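What I Ate in Hatport, and What I Was Told I Should Have Eaten

5 min read

My cousin-in-law Nadine Zein has lived in Hatport for 16 years and has opinions about every plate of food in it. Before I went, she sent me a list. It had headings. Under "Fish" she had written "yes," and under "Breakfast" she had written a paragraph long enough that I had to scroll, most of it a warning about a bakery that had wronged her in the spring.

I took the list seriously for one full afternoon. Then I got hungry near the bus station, and you can guess how much planning survived that.

The first thing I ate was a fish roll from a hatch in a wall. No sign, no menu, just a man and a fryer. The roll was stuffed with small fried fish, heads and all, plus a pickled turnip situation that stained my fingers pink until the next morning. Nadine asked where I'd bought it and, when I described the hatch, went quiet on the phone for a while. "That's not on the list," she said. I said it was very good. She said she was sure it was.

Day two I behaved. I went to Boutros, which is on the list twice, once under "Lunch" and again under "If you only do one thing." Boutros does a lamb and green wheat stew that cooks overnight and sells out by one o'clock. I got there at twelve-fifteen and was given the last table, next to the kitchen door, where I was brushed by every waiter in the building. The stew comes in a bowl the size of a sink. The wheat is smoky and a little chewy, and the lamb has given up completely. They put a saucer of raw onion and a saucer of vinegar next to it and leave you to your own conscience.

I finished the bowl. I would like that noted somewhere, and this is my blog, so.

After that I needed to lie down, which I did, for most of what should have been my museum visit. I had rented a room up the hill from the harbor, up a staircase I'd been told was "charming" and which I counted, on the second climb, out of spite. I gave up at the landing with the cat. My packing for this trip had been ambitious in the wrong direction: three sweaters for a town where people eat dinner outdoors in their shirtsleeves, and no second pair of pants that could close after Boutros.

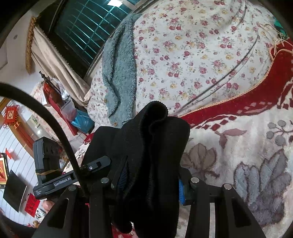 Dinner in Hatport starts late. I'd arrive at eight, feeling sophisticated, and find the staff eating their own dinner and looking at me with pity. By ten the same room would be full of grandparents and toddlers, all of them wide awake, all of them halfway through something I wished I'd ordered.

What I wished I'd ordered was usually the rice. They make it in a wide, flat pan with squid and a lot of burnt onion, so it comes out nearly black, and the crust on the bottom is the part people fight over. At one place I watched a very dignified woman in pearls scrape the pan with a soup spoon while her husband was in the restroom. He came back and looked at the pan, then at her, and sat down. I think about that marriage a lot.

On the third morning I took the slow train out to Drultham, because Fouad Saab, who taught me to cook the four things I can cook, grew up there and claims the cheese pastry is better than anything on the coast. Fouad also claims his knees can predict rain, so I went in with caution. The pastry is a coil, thin as paper, filled with salty white cheese and brushed with syrup while it's hot. You eat it standing up. I had one and thought, all right, Fouad. I had another and texted him. He replied with a single thumbs-up, four hours later, the way a man does when he has been right all along and was busy.

A few practical things, for anyone going:

Bring cash. Lots of places take cards, and none of the good ones do.

The quince paste at the covered market is sold by weight, and the lady will cut you more than you asked for. Let her.

If a menu has photographs of the soup, order something else.

Boutros is closed for most of May. I don't know why. Nadine does, and it's a long story involving a brother.

I came home with a kilo of green wheat, a jar of turnips that leaked on my passport, and the firm belief that I could make the stew myself. I've tried it twice. The first one was soup. The second had the right color and the right smell, and I was so pleased that I sent Nadine a message about it before tasting, which was a mistake. I'm soaking a third batch tonight, and I've bought more onions.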